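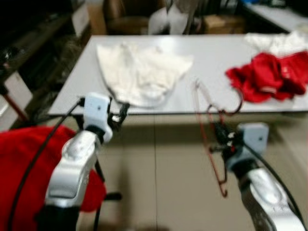 Left gripper drifts open during garment handling, two-arm cell

Trelia forums > Cells and Workholding > Maintenance

ipenry
Two-arm cell, garments on a white table, wire hangers. The right gripper picks up the hanger and keeps it. The left one takes the shirt by the collar, and when the arm lifts, the fingers creep open until the cloth slides out. Commanded width stays constant in the log. Reported width grows by 2 mm over the lift. Error code 629 shows up on some runs and not on others. Firmware is current. I have rehomed the gripper and swapped the finger pads. No change.
Ifor Penry, Wendirstead

gantry_mule
629 on that wrist is a bus timeout, not a force fault. Look at the cable before you touch the gripper. On yours it runs down the outside of the forearm from the wrist. If there is no slack at full wrist roll, the connector gets pulled every cycle.

ipenry
There is slack. I rolled the wrist to both limits by hand with power off and the cable never went tight.

kestrel40
Power off by hand doesn't tell you much. The arm moves faster than you do and the cable whips. Also, get the spare clothes off the base of the left arm. The red one is lying right behind the cable. Cloth there can snag it or get dragged into the joint.

gantry_mule
Agree on the cloth. Disagree that it has anything to do with the drift. A snag would give you a step in the log and he has a ramp.

tolliver_b
A ramp with constant command is holding current dropping. Check the thermal derate setting. Ours at Arboleda shipped with hold current cut after 9 seconds. Fine for a rigid part, useless for a collar. A thin hanger wire won't show it, the pads are nearly closed on it anyway.

kestrel40
Then why the timeouts?

tolliver_b
Two faults. It happens.

ipenry
Hold current was being cut on the left side only. The right gripper was set up later from a different parameter file, which I had forgotten. I copied the right-hand file across and changed the side ID. Width is now flat over the whole lift.
Still getting 629, less often. I moved the clothes to the table and reseated the wrist connector. One pin looked slightly recessed.

gantry_mule
Replace the connector — don't push the pin back. It will hold for a week and then you will be in here again. Ornham sells the pigtail with the strain relief already molded on. Clamp it at the forearm and again just below the wrist.

kestrel40
And log bus errors per joint position, not per run. If they bunch up at one roll angle, it's mechanical.

ipenry
Pigtail ordered. Logging by joint position from tonight. Will post the plot once it's fitted.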